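Velell Arm Kit – Set-up Guide
Section 6: Your first stacking run

Now for the fun part! By this point the arm is fixed, the gripper is fitted and the Suta control program is talking to both. Stacking blocks is a lovely first job – simple to set up, and you learn a great deal from it.

1. Clear a space on the table within easy reach of the arm.
2. Put down one block as the base.
3. In Suta, open Stack and choose Slow.
4. Teach the pick-up point, then the drop point.
5. Press Run and keep a hand near the stop button.

Caution: keep fingers out of the gripper's path while Run is lit.

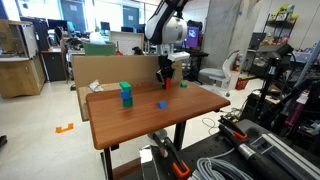 6. When you are happy with one block, add a second and a third. Raise the drop point by one block height each time.

Note: a top block that sits slightly to one side is fine at this stage. If the stack leans more with every layer, teach the drop point again – small errors do add up.

If Suta shows code 54, the gripper has closed on nothing. Move the pick-up point down a touch and try again.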